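Bendora (band)

Bendora is a jazz quintet formed in 2000 by pianist Pentti Kallio and trumpeter Emilian Ciobanu. The group is loved for its long, sunny melodies and for rhythms that seem to tumble downhill without ever losing the beat. 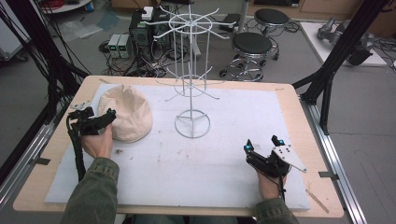
Kallio writes most of the tunes, and he writes them fast. His left hand keeps a rolling bass figure going while the right chases the trumpet all over the keyboard. Two-handed work of other kinds turns up in many places, as with the pair of black handheld grippers held over a white foam board, one in each hand. On the ballad "Skitov" the two lines finally meet, and it's a gorgeous moment!

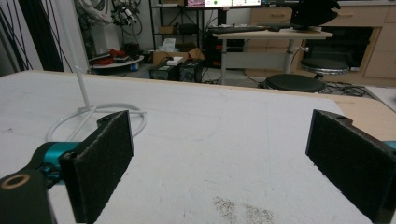

The debut album, Ukcombe, was taped live before 200 listeners and first pressed in a run of 700 copies. Ciobanu plays much of it with a felt mute, which gives his horn a warm, smoky sound. Fuzzy, felt-like material also covers the black pads of the gripper fingers, facing each other across the white tabletop. The closing track runs past the usual radio length - and earns every minute.
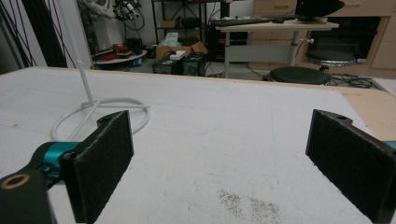 Who plays bass on Ukcombe?
Kallio does, on the piano. The band had no bassist until its second album, Bakker.

Bakker brought in a fuller sound and a wonderful 60-minute suite in four parts. The quintet played it complete on 11 June 2023, with Ciobanu switching to flugelhorn for the finale.

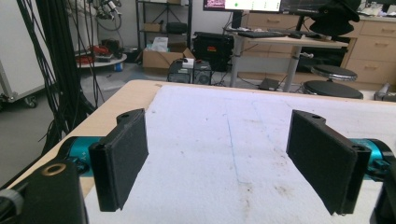 Padded gripper fingers above a white tabletop; the left actuator is marked "Y+".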